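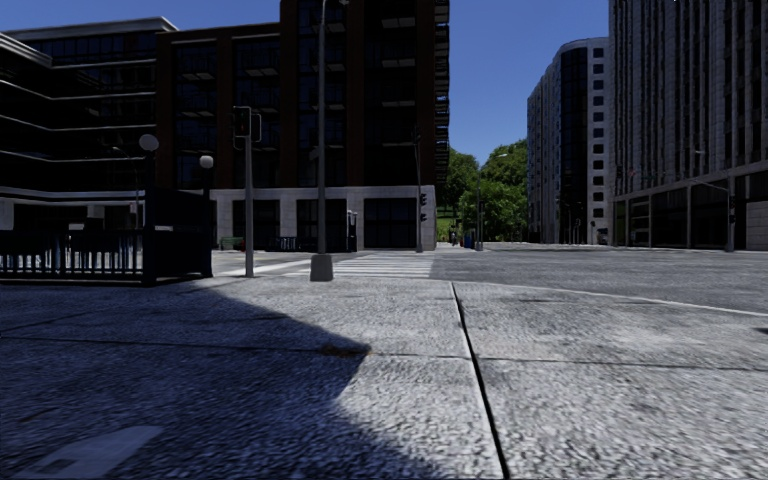 Railing and globe lamps on the pavement by the street

From: Natalina Lo Presti
To: Rukcombe Home Bakers list
Date: 7/20/22
Subject: Re: sourdough crumpets, and did the rings work?

Hi Chukwuemeka and everyone,

Yes, the rings worked, and I am so glad you talked me into it! I've now made these crumpets on five mornings out of the last eight and my household has stopped asking what's for breakfast. I'll put your message in bits below and answer as I go, then the whole recipe is at the bottom for anyone who wants to skip the chat.

Chukwuemeka Iyamu wrote:
> I had another go with the discard from the weekend and they came out
> flat and a bit gummy in the middle, with hardly any holes on top. The
> flavour was lovely, sour and toasty, but they were more like thick
> pikelets. I used 188 g of starter because that was what was in the jar.
> Is it the starter or is it me?

I don't think it's either of you! My guess is the batter was too thick. Mine was the same the first two times. The holes need to push all the way up through the batter while it's still runny on top, and if it's stiff they give up halfway and you get that gummy layer. Loosen it with a splash of warm water until it runs off the spoon in a ribbon — thinner than pancake batter, a bit thicker than cream. You'll think you've ruined it. Keep going.

Your 188 g is a perfectly good amount, by the way. Just scale the rest down. I wrote the recipe for 500 g because I keep a silly amount of starter on the go, and 500 g makes a dozen in my rings, which feeds four of us with a couple left for the toaster.

> Also, do you put the bicarb in at the start or the end? My aunt's
> recipe has yeast in it and she rests it for an hour after the bicarb,
> but with starter I wasn't sure.

At the end, right at the end. With discard the bicarb is doing nearly all the lifting, and it goes off the second it meets the sour starter. You'll see it puff up in the bowl like a science experiment (my favourite part). Have the pan hot and the rings greased before it goes in. If I'm cooking in three batches I sometimes split the batter into two bowls and add half the bicarb to each, so the last lot still has some fizz in it.

I'd love to see your aunt's yeasted version written out if she's happy to share it. The hour's rest makes sense with yeast and I've been wanting one for when the starter jar is empty.

> What pan are you using? Mine is the big Tillard one and it has a hot
> spot you could weld on.

I'm using my old Vindar cast iron, the one with the chipped handle that I brought to the April get-together. Low heat, lower than you'd believe. I give it a good ten minutes to warm up before anything goes in. For the hot spot, could you give the pan a quarter turn every couple of minutes? I used to do that with my old frying pan and it evened things up quite a lot. Three rings at a time instead of four would help as well, so you can keep them off the worst bit.

> Last thing, is it worth buying proper rings or can I keep going with
> the tuna tins?

Tuna tins are fine if they don't have a lining inside and both ends come off cleanly, but mine had a rim that tore the crumpets every time. I gave in and bought a set of rings from Bouchard, the kitchen shop, and they're taller, so the crumpets come out properly thick. Egg rings are a bit shallow but they'll do for a first try. Whichever you use, butter them every single batch, not just the first one. I learnt that with a butter knife and some bad language.

OK, here's what I do now.

SOURDOUGH DISCARD CRUMPETS
Makes 12

500 g sourdough discard, at room temperature
2 teaspoons sugar
1 teaspoon fine salt
1 teaspoon bicarb soda
Warm water to loosen
Butter for the rings and pan

Put the pan on the lowest heat and butter the insides of the rings. Wipe the pan with a little butter too, then set the rings in it to warm up.

Whisk the starter, sugar and salt in a big bowl (bigger than you think). Add warm water a tablespoon at a time until it falls in a ribbon. Mine usually takes three or four, but it depends how stiff you keep your starter.

Sprinkle the bicarb over and whisk it in quickly. It will rise up.

Fill each ring a bit over halfway. Leave them alone for seven or eight minutes. Bubbles will come up and pop, and the top goes from shiny to dull. When there's no wet batter left on top, lift the rings off with tongs, flip the crumpets and give them one more minute.

If the bottoms are dark before the tops are set, the heat is too high. You can put a lid on for the last two minutes to rescue them. They won't be quite as holey but they'll be cooked through.

Cool on a rack, then toast. I know it's tempting to eat them straight from the pan, and I do, but they really are better toasted, with the edges crisp and the butter running down the holes. Golden syrup here, Vegemite for my other half. They freeze beautifully with baking paper between them.

A couple of people asked off-list about wholemeal starter. I've done it once at half wholemeal, half white and the colour was gorgeous, sort of honey brown, but the holes were smaller. It needed an extra spoonful of water. I haven't tried all rye — if anyone does, please write in, I'm dying to know!

Chukwuemeka, have another go with the thinner batter and tell us how you get on. I've got a jar of spare starter in the fridge if yours is looking tired, just bring a clean jar with a lid.

Happy baking,
Natalina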